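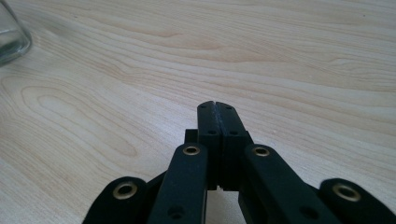
12 October 2024, Gustside workshop

Saturday, so the compressor next door is off and I can hear myself make mistakes.

Hide glue, batch four. Soaked the Kindow pearls overnight in cold water, as the bag says, then warmed them in the pot. The dial on the pot claims 64 degrees. The probe said 103 the first time I looked, in my hand, before I noticed it was set to Fahrenheit. Changed it over. No comment from colleagues, please.

Strained through muslin. Smell is down on July's batch, which cleared the room and part of the stairwell. Thinner too. I'd call it single cream, where July was nearer custard.

Test joints: pine to pine, rubbed, no clamps. Left each one for the length of a cup of tea before touching it. Two slid when I put the lamp down on the same bench. Redid both and moved the lamp.

Also tried the Prillel liquid stuff on an offcut, for comparison. It's easier in every way and I resent it. Open time is 15 minutes by the label, long enough to align the joint, doubt it, and align it again.

The Pasaribu chair is still in pieces. The back rail has old glue in both mortises and somebody before us has added a screw, then filled over the screw, then stained the filler a colour not found in trees. Warm water and a blunt chisel got one mortise clean. The other is sulking under a damp rag.

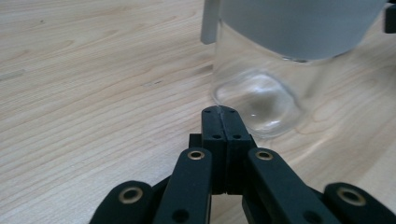
For Monday

Break the test joints and write down where they fail, glue or wood. Weigh out another 100 grams of pearls, less water this time. Get the screw out of the rail without swearing in front of the customer, who is coming at ten to see how it's going.

Somebody has my good muslin. The one on the hook is a tea towel.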